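Can Machines Do the Chores Yet? A Report on Tidying, Sorting and Restocking

Final report, home and workplace automation course
Submitted in June

Summary

Our group looked at whether machines can do ordinary chores in homes and small stores at a level people would accept. We read published work, sat in on product demonstrations, and went through 2983 short clips of tidying tasks that our course had access to. We labeled each clip by the object handled and the kind of grip it called for. Our finding is that machines do well with firm objects in known places and badly with soft, light or see-through ones. Most of what has to be cleared off a table at home belongs to the second group.

1. Background

Floor vacuums and dishwashers are the two household machines most people already trust. Both work because the job was cut down to fit the machine. A dishwasher does not load itself, and a vacuum does not pick up the sock in its way. The chores that are left are mostly picking things up, deciding what they are, and putting them somewhere.

Shops have a similar split. Moving a full carton from one end of a stockroom to the other has been automated for years. Taking one pouch out of that carton and standing it on a shelf facing the right way is still mostly done by hand.

We chose table clearing as our main task. It needs no special tools, everybody knows what a finished job looks like, and it mixes easy and hard objects in a small space.

2. What we looked at

The clips were sorted into 19 object types. The largest groups were bags, wrappers, cloths, boxes and lids. For each type we wrote down three things: whether two flat fingers could hold it, whether the object changed shape when held, and whether a camera would have trouble finding its edges.

Packaging turned out to be the most useful group for our question. It is worthless to the owner, so a mistake costs little, and there is a lot of it in every home.

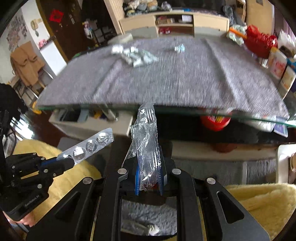 Can a household robot tell trash from something a person wants to keep?
Only in part, and only when the object looks the same each time. A system trained on many examples can name an empty bottle, but whether a half-used packet should be kept depends on the person who lives there, and the machine has to be told.

We came back to this point several times. The handling problem and the deciding problem are usually studied apart, and a person clearing a table does both at once without noticing.

3. The store comparison

To have something to compare with homes, we spent a Friday at Gondstead, a small housewares store that had a shelf-filling machine on trial. The machine, sold under the name Udeser, takes boxed goods from a cart and puts them on a shelf. During our visit it was given 113 items. Boxes with square corners went onto the shelf with few problems. Soft refill pouches were a different matter. The arm pinched them too high, they sagged, and the staff had to straighten them afterward.

The store manager told us the machine was worth having at night, when speed did not matter. During the day a person was faster and could also answer customers. We did not measure the staff's speed, so we can only report this as an opinion.

4. The home comparison

For homes we used the clips and a demonstration of Magesa, a table-height arm on a wheeled base. It was shown putting cups in a sink and toys in a bin. The cups went well. The toys went well when they were apart from each other and poorly when they were in a pile. The demonstration table had only a few objects on it, all of them chosen by the company.

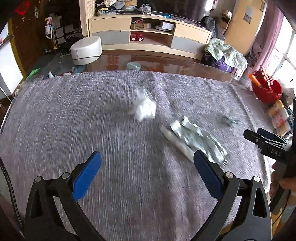 Cost is the first thing a family would ask about, and we could not get a firm price for any home arm we looked at. What we can discuss is how much work would be left for the owner. A real table has a lot on it that Magesa was never shown. Take a crumpled plastic bag, with a sheet of silver foil packaging lying over a paper roll next to it, all of it on a tablecloth. The fingers have to lift the foil without dragging the cloth along, and the foil reflects light in a way that confuses depth cameras. A basket or a lid on the same table would be easy by comparison. If the machine clears those and leaves the rest, the owner still has to come over and finish.

5. Results by type of chore

Carrying boxed goods: ready for use in stores, slow but steady.

Shelving soft packages: works some of the time, needs a person to check.

Clearing cups and firm dishes: close to ready, if the table is not crowded.

Clearing wrappers, bags and foil: not ready. This group had the most grips we rated as difficult.

Folding and putting away clothes: not ready. We saw one folding system, Fultanura, which handled towels but took roughly 3 minutes for each one, and someone had to lay the towel flat first.

6. Limits of this report

We rated the grips by eye, and two of us disagreed on a fair number of the clips showing cloths. We settled those by talking them over — a second round of rating by other people would be better. The store visit covered one day and one machine. The demonstrations were run by the companies that sell the products.

We also did not study safety. A machine working near children or pets would need much more testing than anything we saw.

7. Next steps

A group continuing this project should rate the clips again with a written guide for each object type, and should time people doing the same chores by hand. Our list of object types and the rating sheet are in the appendix. The sheet has a blank column for finger pad material, which we wanted to fill in but ran out of time for.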